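Open day at Dumell, or how I spent an afternoon thinking about laundry

The Dumell open day takes place every November in a building past the tram depot, and I went because Tala Aoun promised me there would be pastries. There were, until the school group found them. That left the fabric handling room, which is on the second floor at the end of a corridor painted the color of weak tea.

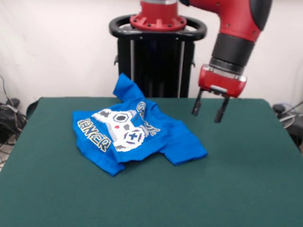 I own 8 T-shirts and have never folded one in a way my mother would accept, so I arrived with low expectations of everybody. The room deals in soft things that won't keep their shape. The day's soft thing was a royal blue T-shirt with a big pixel game controller on the front, lying on green felt with its collar bunched up into a little peak. Mine look like that in the drawer.

Rasha Khasawneh was giving the talk. She said a shirt is harder than a box, as a box has the decency to stay a box, and then spent a good while on sleeves.
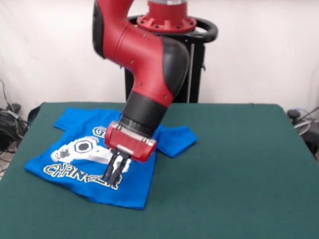 Sleeves, she feels, are where most people go wrong. You fold the body first, feel pleased with yourself, and then there is an arm sticking out. She does both sleeves in, then the sides, then up from the hem. A man near me wrote this down.

The felt got its own speech. Cotton slides on a bare tabletop and the felt gives it some grip, which explains my kitchen counter. 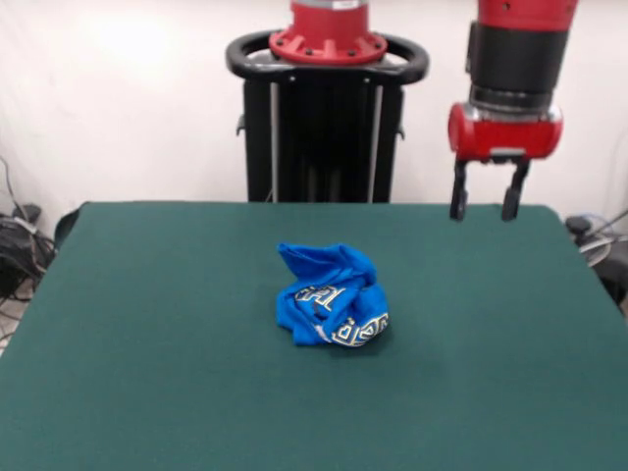

Can you try this at home without buying anything?
A thick towel spread over the table will do, and any old T-shirt, though Rasha suggests one without a big print until you get the hang of it.

I asked Nandi Joubert at the door how many people had been through. She said 116, and looked as if she had met each of them personally. Then I went down to check on the pastries.
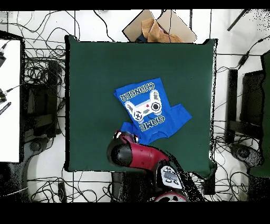 The blue game controller T-shirt on its green cloth, Dumell open day.

Doors close at 7 and the coffee machine gives up well before that. Take the stairs.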